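Ratden Workshop Fund – progress report for the period ending June
Prepared by the Orari bench room for the program manager

Status

Work on the shared tabletop stations is on schedule. Of the ten tables in the grant, six are finished and in daily use. The remaining four have been sanded and are waiting for surface covers. Spending to date is nearly 4000, against the equipment line only. No money has been moved between lines.

The purpose of this stage was to settle on one layout for small-object sorting and placing tasks that could be set up on any table without new furniture. Three layouts were tried. The one now in use has a white paper surface over the wood, a small set of bright objects, and an open box to put them in. It was chosen for the short time it takes to lay out and clear away.

Table surfaces
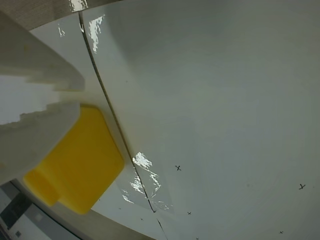

Paper covers replaced the painted boards in the second month of the period. The boards were heavy and the paint chipped at the corners, and repainting took each table out of use for two days. Sheets can be changed in a few minutes at the start of a session. Where one sheet does not reach, two are butted together, and the joint is held with clear tape so that the dark line between them stays visible and can be used for alignment. Object positions are marked on the paper by hand with small crosses. The tape has two drawbacks: it reflects the overhead lights, and it wrinkles when the paper moves under it. A matte tape from Viltach has been ordered for comparison – the test rolls should arrive before the next report.

Marks are renewed whenever the paper is changed. At present they are copied by eye from the old sheet, and this gives small differences between tables. A card template with punched holes is being cut to remove that step. It will be kept with the paper stock and will carry the table number.

Paper use was higher than planned. The original estimate allowed for one change per week. In practice, the sheets on the busiest tables were changed every Friday and often once more in midweek, mostly for creased edges near the front of the table. Stock is sufficient for the rest of the grant period if the lighter tables stay on weekly changes.

Lighting was left as it was. Moving the overhead fixtures was priced and found to cost more than the benefit would justify. Shades remain an option under the reserve.

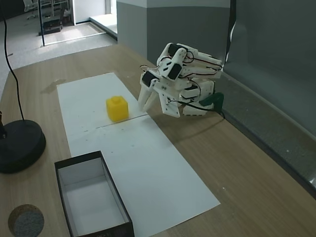
Objects and containers

The object set is 27 pieces, stored by color. Plain blocks are the most used. The yellow cube with a round stud on top is the standard piece for first placements, as it stands out well against white paper and sits flat. Thin and rounded pieces have been moved to a separate tray and are brought out only for the later tasks.

Containers are open cardboard boxes with a white interior and dark brown outer walls, used without lids. They are light, and an empty one tends to shift when bumped. A strip of non-slip liner under the box is being tried on two tables. Plastic bins from Antoniuk were considered and set aside on cost.

Next period

The four remaining tables will be covered and marked using the template. The tape comparison will run on the tables nearest the windows, where glare is worst. A decision on the liner will be made from the same sessions. No change to the budget is requested.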